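Term project notes, September: contact settings

Our team has the simulation half of the manipulation course project. The task is to pick up a jointed chain with the arm and hold it still for 20 seconds. We call the simulator setup Tremska, after the folder it started in. The other half of the class is writing the planner, Minja, which hands us grasp poses.

Most of this week went into contact settings. With the default time step the chain jittered as soon as a finger came near it. Halving the step fixed that but made a full batch too slow for the lab machine. We kept the default step and raised the solver iterations to 44 -- slower per step, but tolerable overnight.

The last batch was 1,467 runs. I sorted the failures by hand and ended up with nine kinds, most of them bad approach angles. A fingertip that arrives beside the top sphere pushes it away before the grip closes.

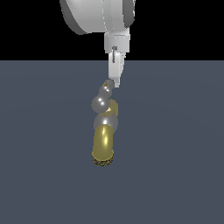 The fix I want to try is a short pause before closing, plus more damping in the joints between spheres. Joint damping is one line in the Gronero config file. The pause has to go into Minja, so I have asked the planner group for a parameter. Until they add it I am running the damping sweep alone, five values, same seeds as the last batch.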